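Section 4: Comparing Grippers on the Handle-Pull Task

4.1 Purpose

This section sets out the procedure for comparing two grippers on the handle-pull task in the Rirkgate simulation environment. It is intended for operators who have completed the installation steps in Section 2 and the controller set-up in Section 3. The two grippers supported in this release are the Pellitz parallel-jaw unit and the Bisden three-finger unit. Both are driven by the Gál controller, and both are evaluated with the wrist camera view enabled.

Results obtained under this procedure may be compared with one another. They should not be compared with results from releases prior to January, as the contact model was revised at that time.

4.2 Before You Begin

Confirm that the following conditions are met:

The workstation is licensed for the full physics module.
The Gál controller profile has been saved under a name other than "default".
The furniture asset library has been downloaded in full. A partial download will load without an error message, but the surface friction values will be missing.
At least 21 GB of disk space is free on the results drive.

NOTE: Camera recordings account for most of the storage used. Operators working on a shared drive should check their quota before starting a full comparison.

4.3 Loading the Scene and the First Gripper

1. Open the Rirkgate console and select Tasks, then Handle Pull.

2. Under End Effector, select Pellitz. Always run the Pellitz unit first, so that the order of trials is the same at every site.

3. Under Controller, select your saved Gál profile. Check that the control mode reads Impedance. If it reads Position, return to Section 3.6 and correct the profile before proceeding.

4. Set the random seed to 266. The seed governs the starting pose of the arm and the wood and floor textures applied to the assets. The same seed must be used for both grippers.

5. Select Load. The status bar turns green once all assets are in place.

CAUTION: Do not change the end effector while a scene is loaded. The collision geometry of the previous gripper may remain active, and any contact forces recorded afterward will be invalid. Unload the scene first.

4.4 Checking the Camera View

Open the Camera tab and select Wrist. The preview updates at a reduced rate until recording begins. The wrist view is steeply angled in many starting poses, and furniture edges will commonly run on a diagonal. The camera should not be rotated to correct this, as the offset between camera and gripper forms part of the calibration.

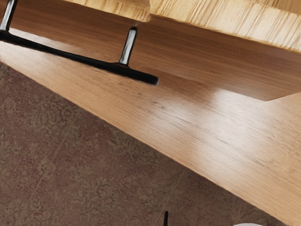 Adjust the exposure only if glare on a wooden panel obscures the handle itself. Pale patches elsewhere on a surface are acceptable and have little effect on the handle detector. Where an adjustment is required, lower the light intensity one step at a time and reload the preview after each change. Record the final value in the run sheet and apply the same value to the second gripper.

Dark handles with a matte finish are detected less reliably against shaded panels. If the detector fails to place a marker on the grip bar, select Re-detect once. If the marker is still absent, log the pose as "not detected" and continue — do not place the marker by hand.

4.5 Running the Trials

1. Select Trials and enter 11 in the Repetitions field.

2. Set the approach speed to Low. The Medium and High settings are reserved for the stress procedure in Section 6.

3. Tick Record Wrist Camera and Record Contact Forces.

4. Select Start. A complete set takes about 2 hours on the recommended hardware. The console may be minimized, but the workstation must not be allowed to sleep.

5. When the set is complete, select Export and save the results to a folder named for the gripper.

6. Unload the scene. Repeat the steps in 4.3, choosing Bisden at step 2, then carry out 4.4 and this subsection again.

NOTE: The Bisden unit closes more slowly than the Pellitz unit. A pause between contact and pull is normal behaviour and should not be logged as a fault.

4.6 Reviewing the Results

Open both export folders in the Compare tab. The console displays success rate, peak contact force and slip distance for each gripper. A trial is counted as successful only where the handle has been displaced by the full target distance and the grip has been held until the end of the recording.

Trials marked "not detected" are excluded from the force and slip figures but are included in the success rate. Operators who wish to report them separately may do so by clearing the Combine Outcomes box.

If the peak force for either gripper appears as zero across the full set, the contact recording was not enabled. The set must be run again, as force data cannot be recovered from the camera files. For other faults, refer to the error codes in Appendix B.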